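# La puerta de Zudolura

5/12/21
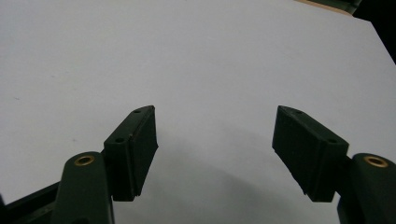 Desde el mes de febrero tengo una puerta sin color definitivo. Es la puerta de la calle de nuestra casa de Zudolura, y antes de pintarla he probado tantos tonos que mi mujer ya no contesta cuando le pregunto. Empecé con un azul, después pasé a un gris que en la tienda parecía serio y en la casa parecía de oficina, y al final he vuelto a la idea del verde oscuro, que era la primera. Lo que me convence es cómo se comporta un verde así contra el blanco liso, como el de la foto contra la mesa: se ve denso, casi de hoja de invierno, y un pequeño anillo de latón encima le basta para tener un poco de luz. Nuestra fachada es de cal blanca y la cerradura tiene también su anillo de latón, más viejo y más sucio, así que la cuenta me sale.

Quiero contar este asunto con orden, porque varias personas me han escrito para preguntar por la casa y yo siempre respondo con una frase corta. Pido perdón por mis errores. Llevo muchos años hablando español todos los días, pero escribirlo me obliga a pensar dos veces en cada subjuntivo.

## La casa y la fecha de la piedra

La casa no es grande. Tiene una planta baja con la cocina y una habitación que usamos para todo, y arriba dos dormitorios con el techo inclinado, donde yo me doy en la cabeza y mi mujer no. Encima de la puerta hay una piedra con un número grabado, 1523. Cuando la vimos por primera vez me emocioné mucho y llamé a mi hermano en Moravia para decirle que íbamos a vivir en una casa del siglo dieciséis. El vecino de enfrente, que estaba escuchando desde su ventana, esperó con educación a que yo terminara de hablar y después me explicó que la piedra vino de otro edificio, y que la casa la levantó el abuelo de la señora que nos la vendió.

Me dio pena durante unos días. Ahora me gusta más así. La piedra es vieja y la casa es menos vieja, y las dos se llevan bien. En mi idioma decimos que una casa "se sienta" con los años, y no sé si en español se dice igual, pero el carpintero me entendió cuando se lo dije y me enseñó el marco de la puerta, que está torcido dos dedos hacia la izquierda.

## Quitar lo que había

La puerta tenía muchas capas. La de fuera era un marrón brillante, de esos que se ponen para no tener que pensar más en el tema. Debajo había un crema, debajo un rojo oscuro muy bonito que me dio lástima perder, y al fondo, en las esquinas donde la lija no llega bien, un verde. No puedo asegurar que fuera el primer color de todos, pero es el último que encontré antes de la madera.

Trabajé con la pistola de calor y una rasqueta. El consejo que me dieron en el almacén Krajčí fue no tener prisa y no quedarse mucho tiempo en el mismo sitio, y a pesar de eso tengo una quemadura en el panel de abajo, con forma de pera. La dejé. He intentado lijarla y solo conseguí una pera más clara y un hueco.

Una cosa que no sabía: la pintura vieja puede contener plomo, y en ese caso calentarla y lijarla es mala idea. Yo compré una prueba de esas con un bastoncito antes de empezar, y salió negativa en todas las capas. Si alguien piensa hacer lo mismo en una casa antigua, que lo compruebe primero, y si sale positiva que pregunte a un profesional. Yo habría llamado a uno y esta entrada sería mucho más corta.

## El presupuesto de Oser

También pensé en la posibilidad de no reparar nada. La carpintería Oser me hizo un presupuesto de 600 euros por reparar la puerta en su taller, con el cambio de la tabla inferior, que estaba blanda por la humedad, y las bisagras nuevas. Una puerta nueva costaba bastante más, y además venía con una mirilla y con un dibujo de rombos que no pedí.

Acepté solamente la mitad del trabajo. Ellos cambiaron la tabla y ajustaron las bisagras, y yo me quedé con la limpieza y la pintura. Durante el tiempo que la puerta estuvo en el taller tuvimos en la entrada un tablero de obra con un candado. Esas noches dormí mal. No pasó nada, excepto que el cartero dejaba las cartas en el bar.

La tabla nueva es de pino y se nota. Tiene otra veta y absorbe la imprimación más deprisa que el resto, por eso le di una mano adicional. El carpintero me dijo que dentro de unos años no se distinguirá – él dijo "ni te acordarás", y lo apunté en mi cuaderno porque me gustó el futuro.

## Las palabras para el verde

Esta parte es la que más me interesa y la que menos ayuda a pintar una puerta.

Cuando aprendí los colores en español los aprendí en una lista, como todos los estudiantes: rojo, amarillo, verde, azul. Con eso uno puede vivir mucho tiempo. El problema llega cuando hay que entrar en una tienda y decir cuál verde. La carta de la marca Sernham tiene una página entera de verdes oscuros, y los nombres no me ayudaban nada, porque uno se llamaba "Bosque" y otro "Noche de bosque", y entre los dos yo veía muy poca diferencia. El dependiente veía mucha.

Preguntando por el pueblo fui recogiendo otras palabras. Verde botella lo conocía. Verde carruaje lo leí en un bote antiguo que tenía el vecino en su garaje, con la tapa pegada. Una señora de la panadería me dijo que las puertas de su calle eran antes "verde persiana", y cuando le pregunté qué verde era ese me miró con paciencia y respondió: pues el de las persianas. En checo tenemos lahvově zelená, que también es el verde de la botella, y me alegró encontrar la misma botella en los dos idiomas.

Me costó entender que aquí la gente no describe el color, lo coloca en un objeto. Quizá en todas partes es igual y yo no me había dado cuenta, porque en la lengua propia uno no escucha tanto.

## Las pruebas

Pinté las muestras en trozos de cartón y los colgué de la puerta con cinta, para verlos a diferentes horas. Por la mañana nuestra calle está en sombra y casi todos los verdes parecen negros. A mediodía el sol llega de frente y entonces se ve lo que hay. Por la tarde, con la farola, todo es amarillo y no vale la pena mirar, aunque yo miraba.

Al final quedaron tres cartones. El más claro lo quité porque al lado de la cal parecía de juguete. Entre los otros dos todavía dudo:

- el más oscuro es elegante, pero se ve cada mota de polvo, y aquí hay polvo todo el verano;
- el otro tira un poco a azul cuando está nublado, y a mi mujer no le gusta ese cambio.

El acabado sí lo tengo decidido, será satinado. El mate me gusta más para mirarlo, pero la puerta la toca todo el mundo: nosotros, el perro del vecino, los niños que llaman al timbre y se van corriendo.

## Lo que falta

Con el frío he tenido que parar. El bote dice que no se debe pintar con menos de diez grados y en nuestra calle, en diciembre, eso pasa pocas horas al día. La puerta está ahora con su imprimación gris, bien cerrada, y no le pasará nada por esperar hasta la primavera. El anillo de la cerradura lo he desmontado y lo tengo en la cocina dentro de una taza. Quiero limpiarlo solo un poco, con bicarbonato y limón, sin dejarlo como nuevo, y todavía no sé cómo se para a tiempo. Si alguien tiene experiencia con latón viejo, le agradezco que me escriba.

También me falta el número de la casa. El ayuntamiento nos mandó una placa azul de plástico que he guardado en un cajón, y el cartero dice que él no la necesita.

Bořivoj Hubáček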